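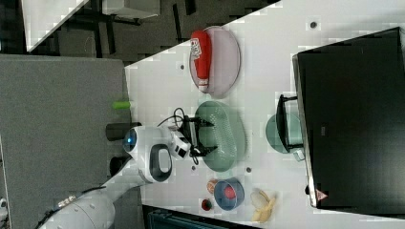

Red squeeze bottle on the pink plate, green dish next to it.

20th December

Awake at ten to four again. I know it was ten to four because I looked, and I looked in spite of page one of the Caltora booklet, which says in bold type that the clock must be turned to the wall. I did turn it to the wall. Then I lay there wondering what time it was until I had to get up and turn it back, and by then I was properly awake and my feet were cold. I would like to know how the authors of the booklet deal with this. They have 134 pages to do it in and they spend a good many of those on a history of the pillow.

So that is 38 nights of the programme done and I said I would write down what I think before Christmas, while I can still remember what I was like before. My sister-in-law will ask over the holiday. She swears by it. She swore by the magnesium as well, and the lavender thing you plug in, and before that by sleeping with the window open all winter, which gave her a chest.

What I was like before: I went to bed at half ten, dropped off fairly easily, woke in the small hours, lay there thinking about the gutter or something I'd said at work in about 1998, and got off again just before the alarm. What I am like now: the same, but I go to bed at half past twelve. This is called sleep restriction. The idea is that you only let yourself have as much time in bed as you really sleep, so that you get tired enough to sleep straight through. I can see the sense in that. I even think it may be the one solid thing in the whole business, and I remember the nurse at the surgery telling me much the same years ago, free of charge, on half a sheet of paper. But the booklet dresses it up with a "sleep portrait" and a "rest type" and I come over all suspicious as soon as anybody tells me what type I am.

I am an Estuary, by the way. I filled in the questions twice, a week apart, and the second time I was a Hill. I wrote to them about it and had a very friendly reply saying that many people are a blend.

The evenings are the worst of it. Between ten and half twelve there is nothing I want to do that I'm allowed to do. No screens, no bright lights, no tea, nothing "goal-directed". I've read the same chapter of a book on canals four times. I have cleaned behind the cooker. I suppose that was goal-directed. One night last week I fell asleep sitting up in the armchair at eleven, lovely deep sleep, and woke at midnight with a crick in the neck feeling guilty, and had to put it in the diary as a "slip". There is something wrong with a sleep programme that makes you feel bad for sleeping.

Then there is Min. Min is the little gadget that goes under the mattress and tells the phone how you got on. It came in the same box and I was rather taken with it for the first few days. Every morning you get a score out of a hundred and a sentence. "You had a restorative night." I would lie there feeling like something scraped off a boot, and look at the sentence, and think, oh good, perhaps I did. On the other hand I had one really good night early on, slept like a child, woke up cheerful, and Min gave me 40 and said I might like to take things gently. And do you know I did feel tired after that. I was yawning by eleven. I don't think I would have been if I hadn't looked.

That set me thinking, and I did a small test. I went down to the coast for a night to see the cousins, and left Min switched on under the mattress with only the cat at home. (The neighbour fed him.) When I got back there was a score waiting. It was a better score than mine. I grant that he does sleep a lot, and he does go on the bed when I'm away, so it isn't proof of anything much. It could be measuring him perfectly well. But it did call him "a little restless towards dawn" and suggest he cut down on caffeine.

To be fair to them, I'm not sure what would count as proof. I have been trying to think it out. If I sleep better in the new year, is that the programme, or is it that the hall ceiling will be finished and I'll have stopped listening for the drip? I slept worse in May than I have in years and that was before I'd heard of any of it, so I was always likely to get better from there, whatever I did. If I had taken up the trombone in November I'd now be telling people the trombone was marvellous for the nerves. The booklet has a page of letters from people who were cured. There isn't a page of letters from people who weren't, and I don't suppose they were short of them.

The other thing I can't get past is the mattress. Week five has a chapter on "your surface", and after several paragraphs of general remarks you find that the surface they have in mind is a Disitz, and that there is a code in the back for money off. I went and lay on one in the shop in Skemedden, as I was in for the bread anyway. The young man left me alone with it, which I was grateful for, as there is no dignified way of lying on a bed in your coat with people going past to the lifts. It was comfortable. They are all comfortable for five minutes at three in the afternoon when you've been carrying shopping. Even the cheap ones were comfortable. He told me the price with all the bits was 1,682 and I asked if that was pounds, and he laughed, but it was a proper question. I said I'd think about it. You get a hundred-and-something nights to try it and can send it back, but I have read the small print and you have to keep the bag it came in, and I know I wouldn't keep the bag.

My own mattress has a dip on the left. I turned it this morning, since I was thinking of it. Took me a good twenty minutes with the wardrobe in the way and I knocked the lamp off. It now has a dip on the right and I shall be on the left, so we'll see. That cost nothing. I am putting it down here so that if I'm suddenly sleeping beautifully by New Year I remember there was more than one thing going on.

Rained all morning. Went out at two when it let up, down as far as the allotments and back by the school. Sprouts on the end plot look dreadful, all leaf. Light gone by four. The booklet is very keen on daylight before ten in the morning, and so am I, but it doesn't say where you're supposed to get it from in December. I stood in the garden at half nine in my dressing gown facing what I took to be east. It was the colour of dishwater and next door's dog barked at me throughout.

I've been reading about how people slept in the old days too, from the library, to give the canals a rest. There's a notion going about that they all used to have two sleeps, with an hour or two up in the middle, when they'd mend things and say prayers and go and see the neighbours. I wanted this to be true very badly. It would make me normal, or at least medieval. But the further I got into it the less certain it all looked, a phrase here and a phrase there, and plenty of people at the time apparently slept straight through or else wrote letters complaining that they didn't. Complaining seems to be the oldest part of it. I did find it a comfort all the same, and for a few nights I got up at four and did the mending, and felt quite content sewing on a button with the radio low. Min didn't care for that at all. The booklet says to get up if you can't sleep but to do something dull, and I would say a button is dull, but perhaps I enjoyed it too much.

My mother never slept more than five hours that I know of. She'd be down in the kitchen with the wireless when I came in from dances, and there again at six. She didn't have a portrait or a type. She said she was a bad sleeper the way you'd say you were left-handed. She got on with the ironing. I asked her once if she minded and she said she'd minded until she was forty and then she'd stopped, and after that it was more or less her best time of day. I thought that was very sad when she said it. I'm less sure now.

What have I decided, then. I'll keep the later bedtime but bring it back to half eleven, and if that's breaking the rules then it's my bed. I'll keep the no tea after six, though I don't believe in it, as I was up in the night less often for the other reason. The lights I can't be doing with, I walked into the door frame. Min is coming out from under the mattress tonight and going in the drawer with the pedometer. I'd send it back for the refund, but they want a completed diary with no gaps and there are the nights on the coast and the night I forgot.

I won't be buying a Disitz. I might have a look at one of those toppers in the January sales.

Still to do: card for the milkman, ring about the ceiling, find the big tablecloth, collect the ham on Tuesday before noon as they shut early. Quarter to eleven now and I can hardly keep my eyes open. Going up.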